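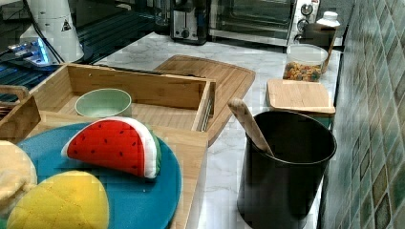 Blue plate and plush watermelon slice, kitchen counter.

Call for participants: do "portion tricks" work at home?

You have probably read that a smaller plate makes you eat less. Or that a blue one does, or that you should chew every bite 52 times. We have read it too, and most of the studies behind it don't impress us. Many were done in a lab over a single lunch, with students who knew they were being watched.

The Romaniuk Food Habits Group in Bundham wants to try it in ordinary kitchens, with people who cook ordinary dinners. We have room for 149 adults.

What you would do: eat your evening meal at home for 2 months, starting in November. We send you a set of dishes and a paper diary. You write down what you served, what you left, and whether you went back for more. Snacks count, including the ones eaten standing up. You won't be asked to lose weight, and please don't join if that is your main goal. We have no reason to think this will help you.

Who can join: anyone 18 or over living in Bundham or Greltard who eats dinner at home most nights. Shared households are fine, but only one person per household can sign up. We can't take people who are on a diet set by a doctor, or who have had an eating disorder.

Pay: $300, sent after we get your diary back. Half-filled diaries get half. Diaries that look like they were filled in the night before will get a phone call from Oksana Maksymiv, who has read a lot of them.

No supplement company, plate maker or app is paying for this. If the answer turns out to be that plates make no difference, we will publish that.

To sign up, leave your name and number at the front desk of the Skistetti building before 5 p.m., or write to Roksolana Karpenko at the same address. Expect a short call before we say yes. You may keep the dishes.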